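4.2 Household water use and the timing of dishwashing

Respondents in the Ovadby and Nillthorpe samples were asked to keep a kitchen diary for four weeks in July. Of the households approached, 489 returned a diary complete enough to code. Each entry recorded the meal, the number of people served, whether dishes were rinsed under a running tap, and the hour at which washing was finished. Metered water readings were supplied by the households themselves and checked against their quarterly bills where these were available.

The two towns differ in how they pay for water. Ovadby moved to volumetric pricing before the study began, while Nillthorpe still charges a flat rate by property size. We expected the flat-rate households to rinse more often and for longer. The diaries support the first part of this. Rinsing under a running tap was entered more often in Nillthorpe at every meal except breakfast, where the two towns could not be told apart. For the length of rinsing the records are too patchy to say much, as many people left the column blank after the first week.

Timing followed a clearer pattern. In both towns the evening meal was the one most likely to be left until the next morning, and this was more common in smaller households. Interviewees put it down to tiredness, or to wanting a full load before running the machine. One Nillthorpe respondent washed everything by hand at night and kept the rack as a place to dry things, a habit she described as "just how Mum did it".

Following Dvorak, we separate clearing (moving dishes and scraps off the table) from washing proper. The distinction matters for the coding. A household that clears at once but washes the next day uses less soaking water than one that leaves both tasks, and a diary that records only the finishing hour will miss this. We added a clearing column to the second version of the form, which was used by 250 of the households. The remaining diaries were coded for washing alone and are left out of Table 2.

Figure 4. Dishes, a dish rack and food on a table.
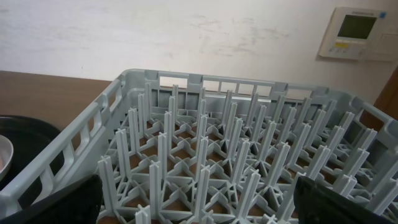
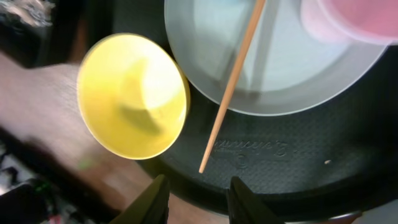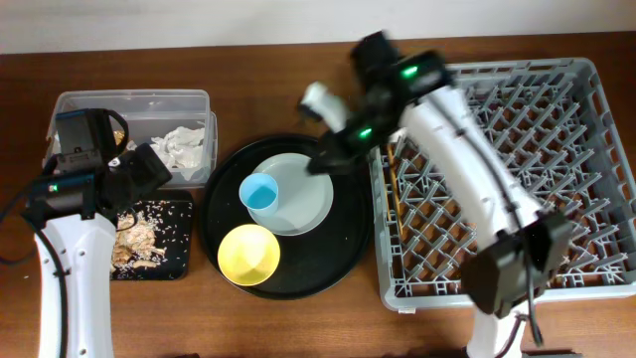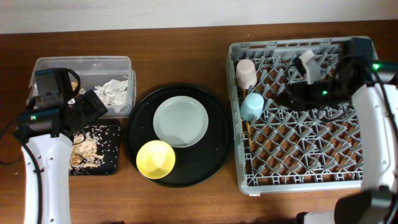
11 min read

The clearing column also changed how food waste was reported. Households using the second form mentioned scraps more often, and were more specific about where they went: compost, the dog, the council green bin, or the sink. We don't take this as evidence that they wasted more. A form that asks about clearing will prompt people to think about what they cleared.

Nathalie Verschueren coded a share of the diaries a second time without seeing the first set of codes. Most disagreements concerned entries such as "did the dishes later", which give no hour. These were recoded as missing. The rules for doing so follow the Narkmont coding guide, with one change: an entry of "before bed" was kept and assigned to the evening category.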